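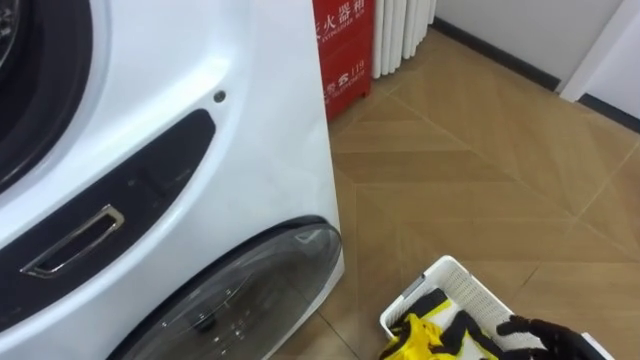 By Mudassar Usmani | Laundry Habits Project, final report | Sat 3 October

Home | Projects | Reports | Contact

The claim we set out to test was that a washer with a second, smaller door saves water. I doubted it in February and still do. People on our floor were meant to put small loads through the bottom drum — most piled everything in the top. Of 80 diary entries, 4 mention the lower one. I wouldn't call that a saving, whatever colour the graph is.

Comments (2)

Priveo: Did you ask why they skipped it?

Xia: I can't be bothered bending down for socks.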